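**Reorientación de una lata agarrada en simulación: ¿por qué difieren las vistas externas y la de muñeca?**

**Nekano**, 2023-03-02

Estoy replicando el método de Prekotent para estimar la pose de un objeto ya agarrado. Uso un brazo simulado, fondo liso y una lata azul como objeto. Tengo 2.330 episodios de entrenamiento y 103 de validación. Con las vistas externas la pérdida baja; con la de muñeca se estanca.
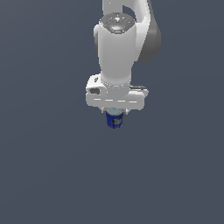
Escobar comentó que el estancamiento le suena a error de extrínsecos y que revise primero la transformada mano-cámara.

La revisé y es correcta. Las externas las genero con el mismo script: 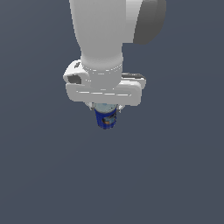 *Vista externa, lata entre los dos dedos.*

Al cambiar el punto de vista solo modifico la matriz de cámara:
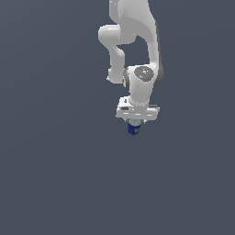

*Otra vista externa, brazo con el codo a la izquierda.*

---

**Limine**

Tu red regresa la rotación completa. Una lata es casi simétrica respecto a su eje y lo único que rompe la simetría es la etiqueta. Si la pérdida no lo contempla, promedia soluciones. Además, en la cámara de muñeca el cilindro puede quedar pegado a un dedo y lejos del otro:
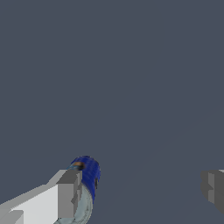 Con esa geometría, normalizar la traslación respecto al punto medio entre dedos introduce un sesgo. Usa el marco de la brida y separa en dos cabezas el eje y el giro. A mí me funcionó con un peso de 2 para el eje.

---

**Escobar**

Prueba a bajar el learning rate. Sigo pensando que son los extrínsecos.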